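4. Cleaning and caring for your Palier stone-look floor

This section is for the person who will clean the floor every day, and also for the person who installed it. Please read it completely before the first wash. If you have the older Drorine floor, the steps are the same, but the drying time is longer and you find it in section 7.

4.1 Before the first cleaning

Wait until the joints are fully hard. In a heated room this takes two days. In an unheated garage or workshop it takes five days, and in January it can be more. Do not close the room in this time. Leave a door or a window a little open.

You will need:
a soft broom or a vacuum cleaner with a brush head
two buckets
a flat mop with a microfiber cover
the Skasovlow neutral cleaner, or another cleaner without acid and without wax
dry cotton cloths

CAUTION: Never use vinegar, lemon or bathroom descaler on this floor. They take away the surface finish, and it is not possible to bring it back with polish.

4.2 Daily cleaning

1. Remove the sand and dust with the broom or the vacuum cleaner. Sand is the most common reason for scratches. Please do not skip this step, even when the floor looks clean.

2. Fill the first bucket with warm water and add one cap of cleaner. Fill the second bucket with clear water only.

3. Put the mop in the first bucket and press it well. It must be damp, and water must not fall from it when you lift it.

4. Clean from the far wall to the door. Follow the direction of the pattern if you can see one. Rinse the mop in the second bucket after each few strokes.

5. Change the water when it becomes gray. With dirty water you only move the dirt to another place, and after it dries you will see bands.

Note: More cleaner does not clean better. If your feet stick a little to the floor after drying, there was too much. Wash again with clear water.

4.3 Floors with a marble pattern

The gray marble pattern hides dust well, and for this reason people often clean it too late. We recommend to fix a day in the week for it. Look at the floor from low down, with the light in front of you – you will see the dull places much better than from above.

Veins in the pattern are sometimes taken for cracks. To know the difference, pass a fingernail slowly across the line. A vein is printed under the finish and the nail does not feel it. A crack will catch the nail.
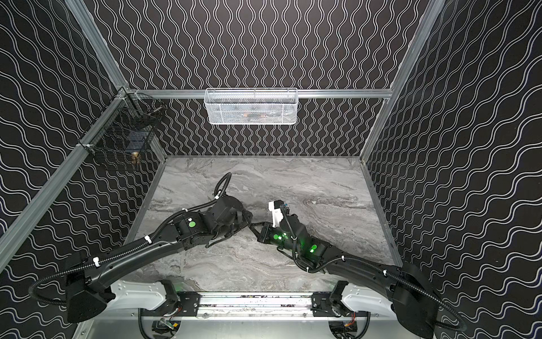
4.4 Removing stains

1. Take away the solid part with a plastic card. Do not use a metal blade.

2. Put a damp cloth on the stain and wait five minutes.

3. Rub gently in circles, from the outside of the stain to the center. In this way the stain does not become bigger.

4. If the stain is still there, put a few drops of undiluted neutral cleaner on the cloth and repeat step 3.

5. Rinse with clear water and dry with a cotton cloth.

For oil and grease, put paper on the place first and let it drink the oil. Do not rub at this moment. For rubber marks from shoes or wheels, a white eraser is usually enough.

CAUTION: Green and brown scrubbing pads are too hard. Also the so-called magic sponges are a very fine sandpaper. Try one in a corner before you use it in the middle of the room.

4.5 Furniture and heavy objects

Put felt pads under chairs and tables, and check them when you change the season. A felt pad full of sand is worse than no pad. For cabinets and other heavy objects, use a flat plate under each foot, so the weight is on a larger area. Do not pull them over the floor. Lift them with a second person, or slide them on a folded blanket.

4.6 Sandpaper for small repairs

Small scratches can be made softer with wet sandpaper and the Brandão repair paste. Begin with 2000 grit and finish with 3000. Use plenty of water and almost no pressure. If the scratch is so deep that you feel it clearly with the nail, stop here and order a new tile – sanding will make a dull spot larger than the scratch.

Note: The warranty does not cover places which were sanded with a machine.

4.7 Questions and orders

For replacement tiles, write to Maricruz Chávez in the parts office and give the batch number from the carton. Colors change a little between batches, so please keep one closed carton if you have the space. For questions about these instructions, contact Maximiliano Tejada.

Text of this section revised Sunday, March 28, 2021.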